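OK so we finally picked the new lockers for the staff changing room and I have opinions. Long thread, sorry in advance.

Background for anyone new: I run the front desk and most of the building stuff at a community pool in Evberg. We had 98 steel lockers, the old beige kind, and chlorine air had eaten the bottom row. You could push a finger through some of the doors. In January a hinge came off in a swimmer's hand and that was pretty much it for me.

First thing I learned: everybody quotes you on the doors. The doors are the pretty part! What you want to ask about is the carcass, the feet and the hinges. Two of our three quotes had lovely solid laminate doors hung on plain chipboard boxes. In a room we hose down every night. No thank you.
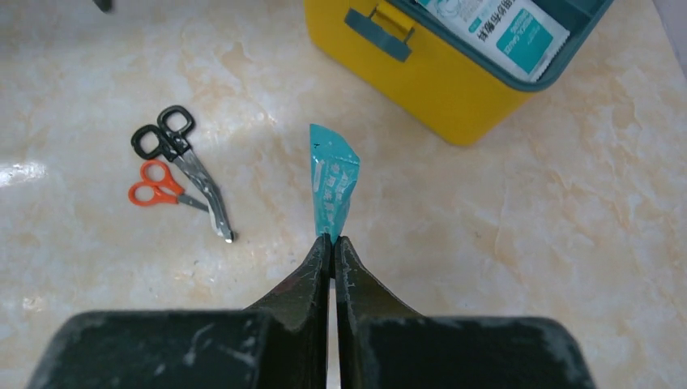 Little blue packet, standing up nicely.

Second thing, locks. I went in wanting keypads so badly. Then I talked to the front desk at the Issa pool, who have had keypads for a while, and they reset 5 or so a day because people forget the code they made up ten minutes ago. We're going with coin return on the public side and plain cam locks for staff. Boring, I know. I can live with boring.

(If your lifeguards are anything like ours they will lose the cam lock keys too. Order spares with the first batch. We paid extra later last time and I'm still mad.)

Sizes! We swapped a lot of the tall single doors for two-tier and a few Z-shaped ones. Z doors look odd in the catalog but you can hang a coat in them, and a winter coat is the whole problem here half the year. Families get the wide ones by the showers. Got a grand total of 40 wide ones in, which took a lot of moving benches around on graph paper.

Color was the longest meeting of my life. I wanted a sandy gray. Somebody else wanted lime. We ended up with a soft green from the Stumevus range and it's fine, it's nice even, but get a real sample and look at it under your own lights before you sign. Ours went straight to hospital green under the old tubes. Looked great once we changed the tubes, so now we also have new tubes.

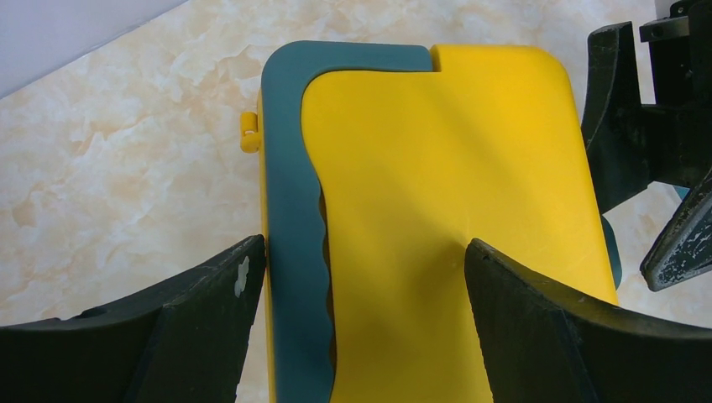 Evberg, 5/24/23

Install update! Plinent's crew got the old ones out in one morning, which was loud, and then found the floor slopes way more than the drawing says. Of course it does, it's a wet room, it's meant to drain. So every bank needed its feet adjusted by hand and the end bank needed a taller plinth. If you're planning one of these, take a level in there yourself and write down the drop at each corner. Would have saved us a day.

Also the numbers. We asked for engraved ones because the stickers always peel, and they came starting at 500. Apparently that's what was on the order form. I checked the order form and yep, that's what's on the order form, in my handwriting. So we are a small pool with a locker 500 and I've decided it sounds fancy.

Sloped tops are worth every penny btw. No more abandoned goggles and flip-flops up there, and you can wipe them down without a stepladder. I'd give up the nice color before I gave up the sloped tops.

What I'd still change: more hooks inside, and vents at the bottom of the door as well as the top. Wet towels stink fast. We're getting quotes on a fan now.

Staff side gets done next. Will post the bench saga when I've recovered, the slats are a whole separate argument. If anybody has the ones with the shoe rack under, tell me, does hair get stuck in it?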